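Jul 15, 2024
Language workshop, Plarnholm – French beginners, word list and listening work

Carried on with the rewrite of the beginners' word list. The old list has 400 entries and was put together from three different course books, so it repeats itself and still leaves gaps. "La gare" is in there twice with different example sentences. "Dessous" is missing altogether, although the week four listening uses it.

Plan is to pull out a first set of 100 words that everyone learns before the first listening test. The rest can stay in the order we have now. Started on verbs, got as far as "prendre". Left out "apprendre" and "comprendre" for the moment – they go in together once the present tense of "prendre" has been done in class. 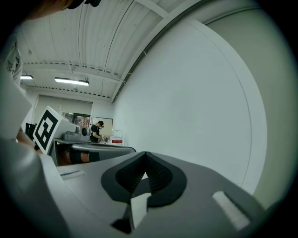
Gripper finger pad, marker board behind.

Nouns are going in with the article attached, never alone. In the January group a lot of the written mistakes were wrong gender on words people otherwise knew well. Tikada lets us set the card so that the answer only counts if the article is there. Switched that on for the whole set. It refuses "l'" if the apostrophe is the curly kind, so both forms have to be typed into the answer field. Did "eau", "école" and "hôtel" by hand. The others are still to do.

Re-recorded the short dialogues in the Mostyn room. Hum from the heating pipe is gone when the far microphone is used. Dialogue 2 is too fast at the point where the speaker gives the telephone number and needs doing again. Dialogue 5 is fine.
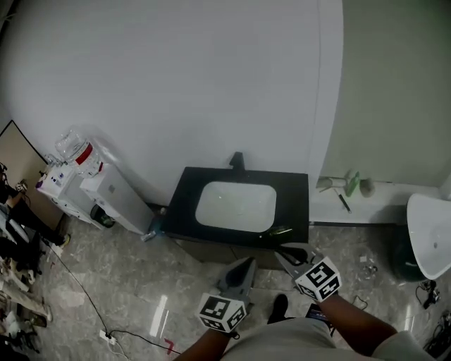 Adjective agreement comes next, and the colour drills need better sentences than the ones about pencils. Household words are a good place to put them because the learners meet them in the same unit. A bathroom gives enough to work with: "le lavabo est blanc", "le robinet est noir", "le sol est gris", all taken from the white basin, black tap and grey marble floor. Those are all masculine, which is fine for a first round. For the second round add "la porte", "la serviette" and "la baignoire" so that "blanche" turns up early. Keep "marron" out until later, it doesn't change and only muddles things.

Brundura have asked for the list as a plain spreadsheet. Their group is 33 learners, mostly evening class. Told them they can have it when the articles have been checked, and that the sound files will be sent separately. 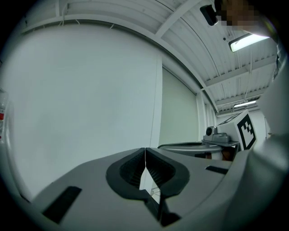 Should the learners see the written word before they hear it?
Sound first, then the written form, at least for the first set. When they read "beaucoup" or "temps" first they tend to pronounce the final letters, and it takes a long time to get rid of.

Listening test stays at 15 minutes, with each dialogue played twice.

To do: curly apostrophes, dialogue 2, "dessous" into unit four, second "la gare" out.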